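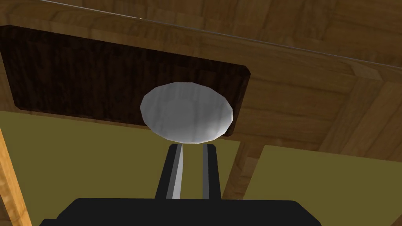 How often does a driver's car need looking over before it takes rides on Dolia?
Every 330 rides or every 3 months, whichever the odometer and your conscience reach first.

Dolia driver vehicle check, comments from the April round

Tires: pass. Rear left is close to the line and has been told so.
Brakes: pass. Quiet, for once.
Seat belts, all rows: fail. Middle rear buckle was under a child seat, a sweater and what may have been lunch. Dig it out, recheck.
Lights and signals: pass. The driver does own a turn signal — please use it.
Phone mount: fail. A rubber band isn't a mount. Plurico clip ordered.
Trunk: pass, after removing nearly 50 pounds of cat litter.
Door decal: faded. It still says Brevach, who stopped taking rides last year. Riders have asked.
Insurance card: expired. No rides until a new one is uploaded.

Rechecks are at the Pētersons garage, before 7:00 p.m. Bring the car, preferably the same one.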